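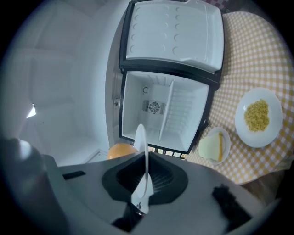
Ticket 4000-102
Product: Birnora compact cooler, tabletop, single door
Category: Cooling / interior fan
Priority: Normal
Status: Resolved
Reported by: Fergal Horgan
Handled by: Skatska Appliance Support, Brornport desk

Problem as reported

Unit takes most of the day to get cold and never holds temperature after lunch. Interior fan runs but is louder than it was in March. It is used for plated food, mostly pasta and cake. Unit stands on a table with a cloth on it. Power light is normal. No error code.

Customer had already tried: unplugging for an hour, a different outlet, control at maximum overnight. No change.

Entry 1 – Support

Please confirm the following.
Is the fan grille on the back wall clear of food and wrapping?
Does the door seal touch all the way around when closed?
What is the unit standing on, and how far is the rear from the nearest wall?
Is the divider panel fitted upright, or is it leaning?

Entry 2 – Fergal Horgan

Grille is clear. Seal looks fine, paper strip test holds on all four sides. The unit stands on a tablecloth, and there is more cloth bunched against the back than I thought. Gap to the wall is a hand's width. The divider is in but it moves when I push a plate past it. The small plates fit. The large one only goes in if I take the divider out, so it has been in and out a lot.

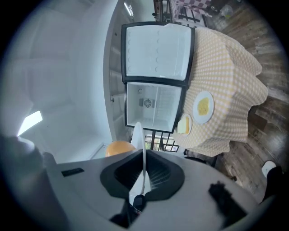 Unit with door open, fan grille at the back of the compartment. Plates on the table beside it.

Entry 3 – Support

Thank you. Two separate causes are likely.

First, the cloth. This model draws air in low at the rear. Fabric pulled up behind the cabinet restricts the intake and the fan compensates by running at its upper speed, 3000 rpm, without a break. That matches the noise.

Second, the divider. If it sits at an angle it sends the cold air down one side only. The other side will read several degrees warmer.

Please work through the placement note below and report back after one full night.

Placement and loading, compact coolers

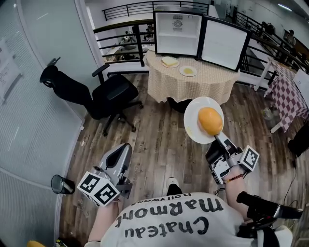 2 min read

Switch off and unplug before moving the unit.

Set the cabinet on a firm, level surface. A cloth may stay on the table if it lies flat under the feet and does not rise against the sides or rear. A board under the unit works better – any flat offcut larger than the base will do.

Keep the rear clear. Do not push the cabinet back against a wall or curtain.

Seat the divider in both channels, top and bottom, until it stops. If a plate does not fit with the divider in place, remove the divider and leave it out.

Let hot dishes cool before loading. Leave space between the plate rim and the fan grille. Close the door between items when loading several plates.

Entry 4 – Fergal Horgan

Done. Cloth smoothed out, Conneely shelf board under the feet, divider left out. Cold by morning and still cold at 3 p.m. Fan is quieter, although it still ticks when it starts.

Entry 5 – Support

Ticking for the first few seconds is within tolerance. If it continues past one minute, reopen this ticket and request the fan kit. Note that the kit does not include the grille screws – reuse the existing ones.

Closed with customer's agreement.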